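Nurow Wipe-Clean Tablecloth, Sage Grid: Review After a Summer of Use

Size tested: medium
Rating: 4 out of 5

I bought this tablecloth to replace a vinyl one that had gone stiff and started to crack at the corners. The table it covers is used for everything except formal meals. It gets snacks, homework, mail, card games and the occasional sewing project, and I wanted something that could take all of that without looking like a picnic bench.

The Nurow comes in a few colors. I picked the sage green with the white grid, which has little hearts, flowers and arrows scattered over it. On the store page the symbols looked bigger and busier than they do at home. From across the room you mostly see the green and the grid. If you were worried about it looking like a nursery, it doesn't.

Out of the package

It arrived folded into a flat square, so it had creases in both directions. The leaflet says to lay it out in a warm room overnight. I did that and most of them dropped out. The rest took longer, and a grid print is not forgiving here. Any fold makes the lines wander, and your eye goes straight to it. I ended up ironing it from the back on the lowest setting with a dish towel in between, which the leaflet allows. It helped, but every time I put the cloth away folded I get at least one new crease. Rolling it around a cardboard tube works better if you have somewhere to keep the tube.

There was a slight smell for the first two days. It was gone by the third.

Everyday use

The main thing I wanted to know was how it handles snack nights. We open everything at once and the packaging piles up at one end until somebody gets a trash bag. Chip dust, chocolate and the greasy film from the inside of foil wrappers all end up on the cloth. 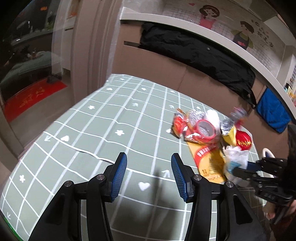 Crumbs don't stick. You can brush them into your hand or lift the cloth by the corners and shake it outside. Grease comes up with a damp cloth and one drop of dish soap. Orange seasoning powder was the one I expected trouble from, and it wiped off clean as long as I got to it the same evening. I left a patch overnight once and it took 30 minutes under a wet paper towel before it let go. There is still a faint mark if you know where to look, mostly on the white lines.

Drinks bead on top and stay there. Soda dried to a sticky ring, as it does on anything, and needed warm water. I have not tried red wine and don't plan to.

The surface has some grip to it. Plates and lidded tubs stay where you put them, and playing cards are a little harder to slide and pick up than on bare wood. The cloth itself does move on a smooth tabletop if you lean on the edge, so I use four clips. They are not included.

Compared with the others I tried

I had the Dorkdale cotton-blend cloth before the old vinyl one. It hangs better and feels nicer under your arms, but it has to go in the wash after every spill, and I got tired of that. The Melnyk felt-backed vinyl is heavier, lies flat right away and protects the table better from hot mugs. It also costs more and only came in plain colors when I was shopping. The Nurow sits between the two – lighter than the Melnyk, far less laundry than the Dorkdale.

Price and where I got it

I paid 17 dollars at Vanport Home in August. The store's website had it at 4.3 stars from 1,093 ratings, and the low ones I read were nearly all complaints about creases. I'd say those are fair.

Good points

Wipes clean fast
Print hides crumbs between cleanings
Light enough to shake out with one person

Bad points

Fold creases show up badly against the grid
White lines can hold a stain if you leave it
No clips in the package
Hem stitching is a little loose at one corner on mine

I'd buy it again for a table that gets daily use. If they sold it rolled I would give it the other half star at least.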